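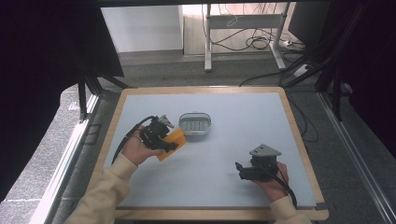 Figure 1. Orange sponge and small slotted soap dish.

Plinancombe Evening College
Materials Around the House, Notes for Session 4: Holes, and What They Do
Ntombi Kruger
3 April 2023

Welcome back, everyone, and thank you for the thoughtful questions after the last session (I have tried to work several of them in, so if a paragraph seems to wander off toward plaster or potting soil, one of your classmates probably sent it there). Please read these notes before you start the worksheet. You don't need any chemistry for this part of the course, but you will want a pencil.

What we mean by a porous material

A porous material is a solid with spaces inside it. Bread is porous, and so are brick, chalk, unglazed pottery, wood, and garden soil. The spaces are called pores, and they can be big enough to see, as they are in a good slice of sourdough, or far too small for your eye, as they are in most clay bricks. When we talk about the porosity of a material, we mean the share of its total volume taken up by those spaces.

There are two sorts of pores, and I would love for you to get comfortable with the difference early, because it comes back in every session from now on. Open pores connect to one another and to the outside, so that water and air can travel in. Closed pores are sealed off like little bubbles. A cork floats so nicely because it is full of closed cells, and the foam boards used for insulating basements are made on the same principle. A bath sponge would be a sad thing if its pores were closed!

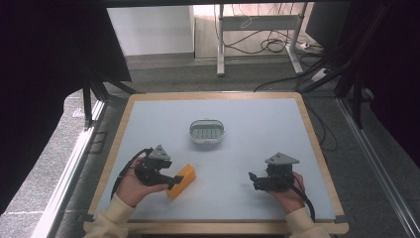 Figure 2. Block with a sponge-like texture.

Measuring open porosity at home

The simplest method needs a kitchen scale, a bucket, and some patience. Dry your sample thoroughly and weigh it. Soak it overnight, wipe the surface with a damp cloth, and weigh it again. The gain in weight is the water now sitting in the open pores, and since one gram of water fills one cubic centimeter, you can go straight from grams to volume.

Worked example. A block of clay brick from the Dellus yard has a volume of 1000 cubic centimeters. After soaking it has gained 200 grams. The open pores therefore hold 200 cubic centimeters of water, and we divide by the volume of the block:

200 / 1000 = 0.20, or 20 percent

Bear in mind that an overnight soak leaves some air trapped in the smallest passages, so the answer tends to come out a little low. In a testing lab they get around this by boiling the sample or putting it under vacuum. For our purposes the bucket is just fine, and I have been using the same green one for years.

Capillary rise

Stand a sugar cube in a puddle of coffee and watch the brown line climb. Water is attracted to the walls of a narrow passage, and it pulls itself upward until the weight of the raised water balances that attraction. The narrower the passage, the higher the water can go, although it also goes more slowly, because there is more drag along the way. That is why the old stone walls at Denenlow show a damp band well above the ground. Those of you who came on the walk in January will remember the white, powdery line along the top of it, made of salts left behind as the water evaporated.

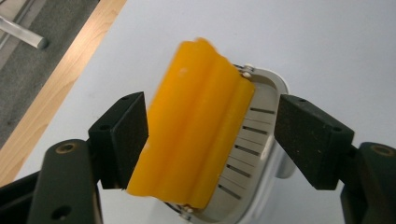 Drying is the half of the story that people tend to skip, and I want us to spend a good while on it. A wet porous object loses water from its surface first, and for as long as water keeps arriving from inside, the rate depends mostly on the air: how dry it is, how warm, and how freely it moves. Later on, the surface dries out and vapor has to find its own way through the pores, and everything slows down. So if you want something to dry evenly, give the air access to as many sides as you can. The narrow horizontal slots in the metal holder behind the orange block are the kind of opening that lets air through, and you will find the same thinking in dish racks, crates for seed potatoes, and the gaps bricklayers leave at the foot of a cavity wall. A pot left standing flat on a tray will stay damp underneath long after its rim has turned pale.

For the worksheet

Choose one porous object from home (a flower pot or a bit of broken brick would be perfect). Weigh it dry, soak it overnight, and then take 12 readings at hourly intervals as it dries, spreading them over two days if you need your sleep. Plot weight against time and mark the spot where the curve begins to flatten.

Bring your graph to the Kelmendi Room next time, along with the object itself if it isn't too heavy. We'll put the flower pots side by side and compare the curves before moving on to frost damage.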